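Progress report: Voteo hybrid delivery van, test phase
Prepared for: Lestness Mobility Fund
26 September 2020

Work on the van's 48-volt system is on schedule. The second prototype has been running on the Sotomayor test route since the summer, carrying a full load on most trips. Fuel use in town is down 5 percent against the first prototype, mainly from the new stop-start settings.

Brakes. The handover between regenerative and friction braking was still rough below 30 mph at our last report. Gaspard Charpentier's team rewrote the control map, and drivers now rate it acceptable. One complaint remains open, a slight pull to the left on long downhill stretches. We have replaced the front calipers and are waiting on results.

Battery. Cell supply from Folter is late. We received 40 modules of the 60 ordered, with the rest promised for November. This does not hold up road testing but does push back the third prototype.

Budget. Spending is in line with the plan except for tires, which wore faster than expected. We have moved money from travel to cover this and are not asking for more.

Next steps. Cold-start tests, a repeat of the noise measurements, and a decision on the rear axle supplier. Questions about the test data should go to Valdir Xavier. 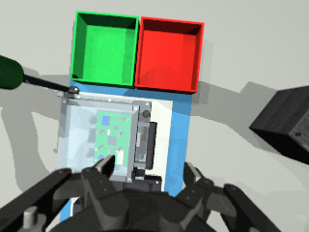

Green and red bins, side by side (computer rendering)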